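The Long Life of the Borrowed Toy

How toy lending libraries found a place in small-town public services, and what it takes to keep one open 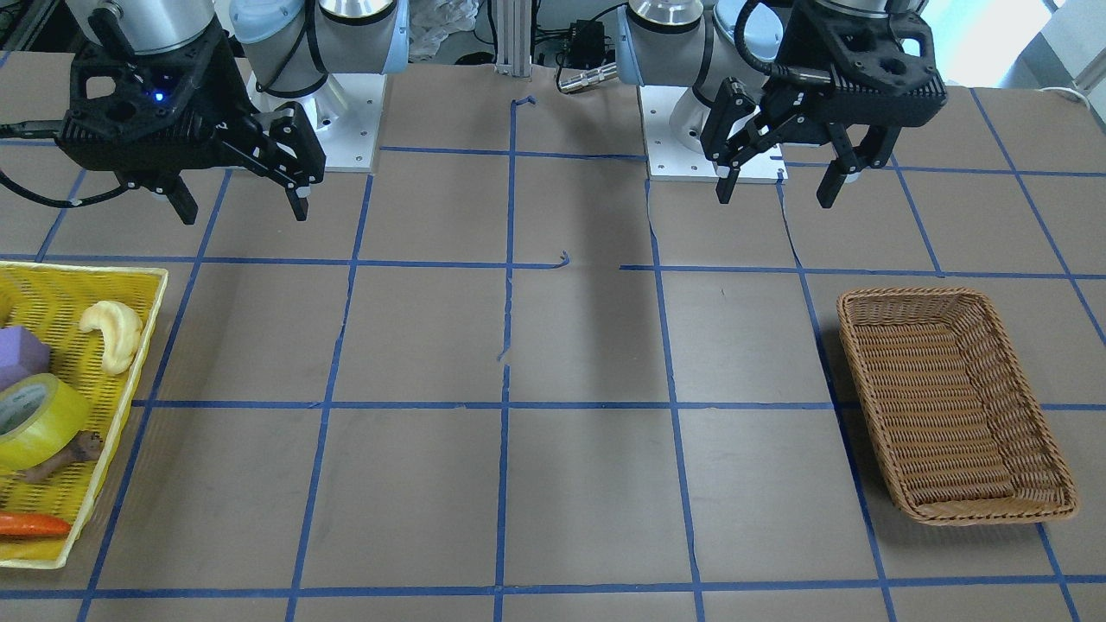
The toy library in Clomdale opened in a former shoe store with 35 items on its shelves, most of them donated by families whose children had outgrown them. Today the catalog lists 1004 items, and a household may borrow up to 10 at a time for a period of three weeks. The service is paid for through the county library budget, with a modest annual fee from member families.

Toy lending is an old idea. Programs of this kind spread during hard economic times, when many parents could not buy playthings, and they have come and gone ever since. Some were attached to schools or clinics. Others were run from church basements and lasted only as long as the people who started them had children of the right age. What sets the present generation apart is its place within the ordinary public library, with the same card, the same counter and, in most towns, the same hours.

The case for lending toys rests on how quickly children change. A shape sorter that holds a one-year-old's attention in January may be ignored by summer. Families with limited room at home feel this most sharply, and so do grandparents who have young visitors only a few weeks of the year. In Clomdale, grandparents hold 103 of the active memberships, a larger share than the founders had planned for. The library responded by adding a short-stay loan, under which a grandparent may take home a bundle chosen by age and return it when the visit ends.

Katherine Castaño has directed the Clomdale collection since it moved into the main library building. She came to the work from children's books, and she describes the two fields as closer than they might seem. "A picture book has one story in it, and you can read it many times," she said. "With a set of blocks the child brings the story. We are choosing for both."

Choosing is a large part of the job. The collection policy runs to four pages and favors toys that can be cleaned easily, repaired with common tools and used by more than one child at once. Toys that depend on a single battery-powered effect are seldom bought. Puzzles are accepted only when complete, and each one is assembled by a member of staff before it goes on the shelf. Stuffed animals, which many families offer, are politely declined, with the exception of hand puppets that can go through a washing machine.

Cleaning takes more hours than any other task. Every returned item is wiped down, inspected and counted against a card kept in its bag. Hard plastic pieces are washed in warm soapy water and left on racks overnight. Wooden pieces are cleaned with a damp cloth and never soaked. The town of Besson, which opened its own toy library on the Clomdale model, at first tried to do this work during opening hours and found that returned items piled up behind the desk. It now closes the toy room on Monday mornings.

Missing pieces are a constant matter. Bokholm, the smallest of the three towns, charges no fines at all for lost parts and asks families to report them on a slip of paper at the desk. Besson charges a small sum for any part that makes a toy unusable. Clomdale began with fines and dropped them after two years, when staff found that some parents had stopped visiting — a lost train car had kept a whole family away from the library, books included. Returns improved slightly after the change, although the library draws no firm conclusion from this.

The three towns also share a van, bought secondhand and stored at the Kultley branch, where the road is cleared first in winter. The van moves large items between sites, among them play kitchens, balance beams and a wooden climbing frame that is reserved for months ahead. A shared calendar decides which town has the frame and when. Requests for birthday weekends are heavy in spring, and the branches have agreed that no household may reserve it twice in a year.

Space remains the hardest limit. Books stand neatly on shelves; ride-on tractors do not. The Clomdale toy room has been extended once, into what was a periodicals reading area, and some longtime patrons regretted the loss. The county has set aside money to study a second extension, with a decision expected after the next budget hearings. Until then, staff rotate the larger toys in and out of a storage room at Kultley, and members may request any stored item at the desk with two days' notice.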